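Riltholm Wrist Views: README

Print this page | E-mail this page

Riltholm Wrist Views is a set of recordings from small cameras fixed at the wrist or the gripper of our robots. We made it during a comparison of two kinds of end effector: a gripper with soft fingers and a hand with several jointed fingers. The set is for people who must choose where to put a wrist camera and how wide the lens should be. It is also useful for testing a grasp detector on views which are not tidy.

The recordings were made in Staltham in June 2023, in a demonstration room of the Goicoechea building. The first public version came in September of the same year. Please read the part "Known problems" before you train anything.

What is in the set

The set has 143 episodes, and each episode belongs to one of 18 sessions. A session is a period in which we did not change the mounting of the camera. When we moved the camera, even a little, we started a new session and a new calibration file. No episode is longer than 1000 frames. Longer recordings were divided, and the parts have the same episode number with a letter after it.

Every episode has one folder. Inside you find:

frames/ — the images, in order of time
joints.csv — the joint positions, one line for each frame
grip.csv — the commanded opening of the fingers and the motor current
notes.txt — what the operator wrote, in free words and not corrected

The calibration files are kept one level higher, in calib/, with the name of the session. Do not mix them. The lens is the same but the angle of the bracket is not.

Tasks

1. Handover. A person holds a thin, flat object to the fingers and the gripper closes on it. We tried rigid plates, cards and folded paper. The approach angle is free, so the person may come from above or from the side, and often the moving fingers of the person are blurred while the plate stays quite sharp. The camera sees the contact from close, and behind it the room is strongly tilted. A detector which expects a horizontal floor will have trouble.

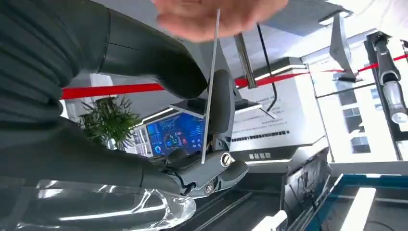 2. Free reach

The arm moves over the floor area and the hand opens and closes with no object. We recorded these episodes to learn how much of the view the hand takes for itself. With the multi-fingered hand it is a large part, and it changes with the posture. When the arm is high, you see the sleeve, the fingers, a lot of carpet and the yellow tape which marks off a zone on the floor. Chairs and small things on the floor were left in their places, and they have no labels.

For this task we give a mask of the robot's own body for every tenth frame. The masks were drawn by hand. In the folds of the fabric the border is a matter of opinion, and two people did not always draw the same line. 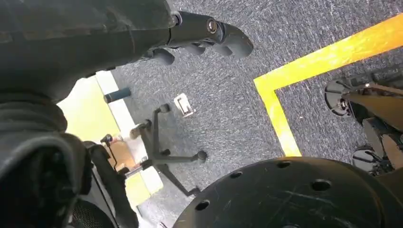

A second reason for the free reach episodes was the timing. The camera and the joint controller do not share a clock. We made a short, quick movement at the start of each episode and used it to line up the two streams. The offset is written in the first line of joints.csv. If you cut the start of an episode, keep this line, otherwise the offset is lost.

3. Fast swing

The arm goes from one side to the other at the highest speed the operator was allowed to use. This task is the hardest for the camera. The exposure was automatic in the first sessions, and when the view turns to something bright, a big part of the image becomes white. Edges are double and colored things turn into streaks. The fingers keep their shape better than the background, because they travel together with the camera. We kept all these frames in the set and marked them with blur=1 in the index, so you can leave them out with one filter.
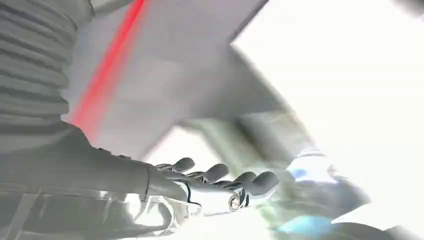 Release 2, page 18

Comparison of the grippers

We do not publish a ranking. The two end effectors were not tested with the same objects, and the operators had more practice with the soft fingers. What we can say is more modest:

— The soft fingers hide less of the object at the moment of contact, if the camera is placed a bit to the side.
— The jointed hand gives more useful grip.csv data, as each finger has its own current value.
— The sleeve on the arm makes shadows that a simple color threshold takes for an object. We lost several days with this.
— A wider lens helps in handover and hurts in free reach, where the fingertips become too small.

Known problems

In session 7 the bracket was not fully tight, and the view turns slowly during the session. The calibration is correct only for the first episodes. We noticed it too late to repeat them.

Hands of people are visible in the handover task. All persons agreed in writing. Screens and printed panels can be seen in the background; please do not try to read them for any purpose.

The set has one room and mostly daylight. A model trained only on it will probably not work well in another place — we tried in a corridor of the same building and the results were poor.

Use

You may use the set for research and teaching. For other use write to us first. If you find an error in a mask or in an offset, send the episode number and the frame number, and it will go in the next release.

Related items
Riltholm calibration scripts
Notes on sleeves and cable routing
Change list, release 1 to release 2

Contact | Copyright Riltholm project, Staltham | Back to top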